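Subject: Re: Demo day notes, cloth handling with hand-held grippers
Date: November 2022
List: soft-handling

Several people asked for the technical part of the Løken demo day, so I am writing it up separately from the travel thread. Quoting the earlier message for context:

> The bedding station was the one I got the least out of. We were moved
> on after one pass and I never heard how they segment the
> demonstrations. Did anyone stay for the second slot? Also interested
> in whether they record force at the fingers or only position.

I stayed for both slots. Position and opening width only, no force. They tried a load cell in the finger mount at the Emden site and removed it. The signal from thin cotton was below the noise from the operator's wrist.

The task is bed linen: take a piece of blue cloth lying on a made-up bed, find an edge, spread it, fold it. The operator carries the gripper by hand and the camera rides on it, so the policy later sees what the operator's tool saw. Segmentation is done afterward on the jaw signal. A segment opens when the width drops below a threshold and closes when it recovers. Segments shorter than 18 frames are discarded as failed pinches. The set shown to visitors had 778 segments before filtering and 201 of those were discarded, which seemed high to me until I tried the tool myself. Pinching one layer of cloth off a soft mattress is hard. The mattress gives, the fingers slide, and you come up with nothing or with the fitted sheet as well.

With the cloth spread out in long folds, the straight edge is the useful feature. Their edge detector is run on the wrist view alone, and the wide lens bends everything near the border of the picture, so they correct for lens distortion before fitting a line.

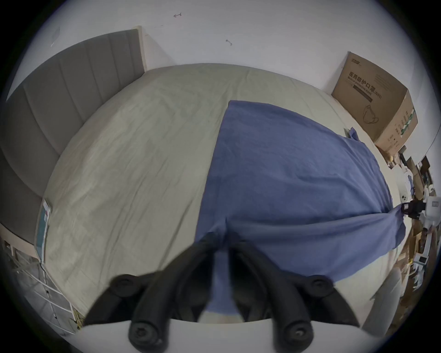 Grerko asked on the day whether the correction runs live or only in post, and was told only in post. The raw wide view is what goes into training. The corrected one is used for labels and nothing else. I would have expected the reverse, and I would like to see the comparison if one exists.

Other points from the second slot:

The room is left as it is. Boxes and shelves stay in view behind the bed, and the stated reason is that a cleared background gave policies that failed in Vekberg as soon as someone put a chair in the corner.

Start states are not scripted. The operator drops the cloth and begins from wherever it lands. A crumpled start takes longer, and the usual first move is to pinch at a high point of the fabric and lift, hoping a seam or corner shows up. 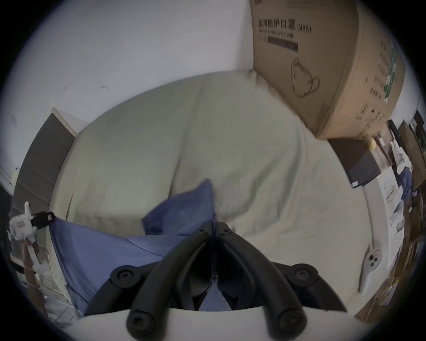

Black gripper, jaws at the raised part of the blue cloth.

Calibration between tools is done once per session with a printed board. I asked about drift and got no number.

Playback on the arm was shown 2 times. The first run folded the cloth once and stopped with the far corner short of the edge. The second lost the cloth during the lift. The hosts did not claim more than that, and they said the next open session is in December, with the arm running for the full slot.

If anyone has the handout with the filter settings, please post it. My copy is missing the back page.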